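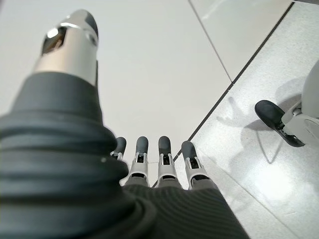
Metal thumb and ribbed sleeve, close up

Prunard House refurbishment: progress report to the grant fund
8 September 2024

Hello again, and thanks for being so patient with me over the summer. I know the last report was a bit thin (I wrote it on a stepladder) so I've tried to put more in this one. The short version is that the ground floor is nearly done, the stairwell is giving us grief, and we're still inside the budget, just.

Where we've got to
The two meeting rooms at the front are finished and I'm really pleased with them! We stripped the old woodchip back in May, which took far longer than I'd promised you, and the plaster behind it was in a sorry state. We filled, sanded, filled again, and then put on a mist coat before two full coats of Vistora matt in the soft white. The picture rails and skirtings are in eggshell. I did wonder whether we should have gone for something a bit warmer, but once the lights were back up it looked lovely, so I've stopped fretting.

The long corridor has had its first coat. It drank the stuff. We'd allowed for 10 tins of Vistora for the corridor and the lobby together and I've had to order 2 more, and that's without touching the ceiling. The lobby woodwork is rubbed down and primed, and the front door is off its hinges and lying across trestles in the back store, where it'll stay until the gloss has gone properly hard.

The stairwell
Right, the awkward bit. When we took the old lining paper off the top landing we found a brown stain running down from the corner by the skylight. I had Lebrun in to look at the roof and they found a slipped flashing, which they've put back and sealed. The wall underneath needs to dry out before any paint goes near it. I've been up with the damp meter every few days and the numbers are coming down, but slowly, and I don't want to seal moisture in and have it all blistering by Christmas. So the stairwell is on hold and the scaffold tower has gone back to the hire firm for now. We'll pay a second delivery charge when it returns, but that's still cheaper than having it stand there doing nothing.
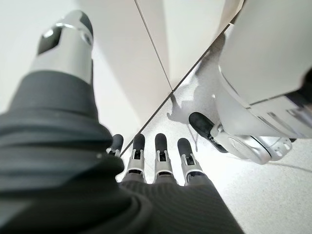

Money
The roof repair came to 800 pounds, which has come out of the contingency. The extra paint and the second tower delivery add another 200 between them. That leaves the contingency pretty well flat, so if we find anything else nasty I'll be coming to you before I spend, I promise. Everything else is on the figures you approved. The Pretirix filler was a touch dearer than quoted, but I'd over-ordered on dust sheets and sent the spare ones back, so it evened out.

What's next
Second coat in the corridor, then the corridor ceiling.
Front door glossed on both sides and rehung.
Stain block on the landing once the readings are steady, then undercoat and two top coats down the whole stairwell.
Banisters last of all, as everyone will want to touch them.

One thing I need from you
Could you let me know if you're happy for the banisters to go dark green? The original scheme said black, but we found green under all the layers and it's a smashing colour. The cost is the same either way. I've painted a sample on an offcut and can drop it round, or you're very welcome to come and see it against the wall. I'll need to order by the time the corridor's finished.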